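Trustmont Bedside Sorting Task
Set-up Guide for Method Replication
Section 4: Preparing the bed station and running a trial set

Revised March 23, 2018

4.1 Before you start

This section explains how to prepare the bed station and how to run one trial set with the Ferkora controller. It assumes that the humanoid is already calibrated (Section 2) and that the Laizer recording software is installed on the operator computer (Section 3). If you want only to read the results of our own runs, go to 4.6.

The task is simple to say. The robot stands on the left side of the bed, takes a plush fruit with the right hand, brings it over the basket and lets it go. The method under study is the release decision, that means how the controller chooses the moment to open the hand above a soft surface. For this reason the position of the basket matters more than you may expect, and please do not change it between the trials of one set.

4.2 Preparing the bed

1. Put one fitted sheet on the mattress, in a single plain color. Patterned sheets disturb the object detector.
2. Pull the sheet flat by hand. Small wrinkles are acceptable. Large folds close to the basket are not acceptable.
3. Lay the two pillows flat, side by side, against the headboard.
4. Put the basket on the mattress at the head end, on the same side as the robot. The long side of the basket may touch the pillow, but the pillow should not lift it.
5. Press the basket down lightly with the palm and let go. If it rocks, flatten the sheet under it and press again.

Note: We use a basket with open sides. A closed box also works with the controller, but then the side camera cannot confirm the objects inside, and you must mark each result by hand.

4.3 Placing the robot

1. Bring the robot to the left side of the bed, so that the right arm can reach over the basket without the torso touching the headboard.
2. Run the command "reach check" from the operator computer. The arm goes to the release pose with the hand empty and stops there.
3. Look at the forearm from the foot of the bed. It should be close to horizontal. If it points down strongly, the robot stands too near.
4. Lead the cables up and away to the left, behind the robot. Leave enough slack for the full reach.
5. Save the pose under the name of the set.

CAUTION: Keep the emergency stop in your hand during the reach check. The arm moves at full trial speed.

CAUTION: Do not step over the cable that hangs to the floor. Walk around the foot of the bed, also when you are in a hurry.

When a fruit is held at the release pose, it should be just over the rim of the basket, as in Figure 4-1. If it is much higher, the fruit can bounce on the rim and the trial becomes hard to judge.
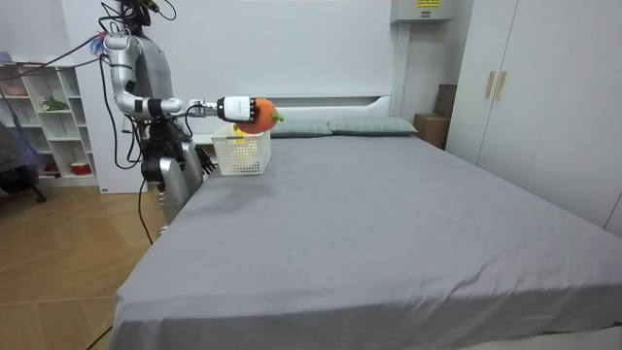
Figure 4-1. Release pose with the orange plush toy above the basket.

4.4 Placing the objects

1. Take the plush fruits of the set from the storage bag and check that no leaf or stem is torn.
2. Lay them on the sheet in front of the basket. They may lie in any direction, but not one on top of the other.
3. Start the detector preview in Laizer. Each fruit should have one outline. If two fruits share an outline, move them apart by hand and wait for the preview to refresh.
4. Confirm the list of objects on the screen and press Accept.

Note: The order of picking is decided by the controller and not by the operator. Do not move a fruit to make it "easier" after you have pressed Accept. If you did it by mistake, cancel the set and begin again from step 2.

4.5 Running one set

1. Check that the recording light in Laizer is green.
2. Press Start and move back to the operator place.
3. Let the robot finish all the objects. Do not speak to other people near the bed – the contact microphone in the wrist is used by the release detector.
4. If a fruit falls outside the basket, leave it where it is. The controller will write a miss and continue.
5. When the arm is back at rest, press Stop and write the set number in the log sheet.

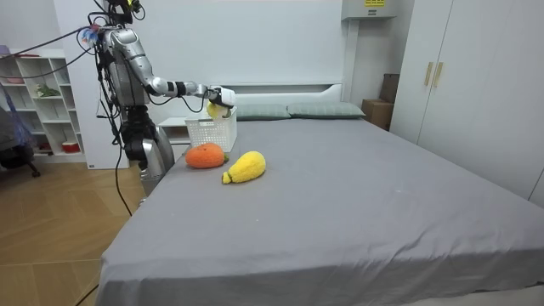
The detector treats fruits that lie close together as the hardest case, and most of our early errors come from there. When the outlines join, the hand closes between two objects and picks neither of them. For training of new operators we recommend a layout with one fruit already in the gripper above the basket and two waiting on the sheet, the long yellow one lying diagonally with its green end almost at the side of the round orange one. If the preview separates such a pair, your threshold is good. If not, lower the value "edge split" by 2 and refresh.

4.6 Reference results

Our reference run was done with the Cletuveo object list and 8 trial sets of the standard length. With the fixed release height, the controller placed 81 percent of the objects inside the basket. With the release decision described in Section 1, the misses went down to 8 percent. Your values can be different if the mattress is softer than ours.

A miss rate above 19 percent with the release decision turned on usually means a set-up fault. Check in this order:

– the basket has moved since the reach check
– the saved pose belongs to another set
– a cable is pulling on the forearm at full reach
– the wrist microphone is not connected

Repeat the reach check after any correction, also a small one. A new mattress test is planned for September, and the values in this part will be updated after it.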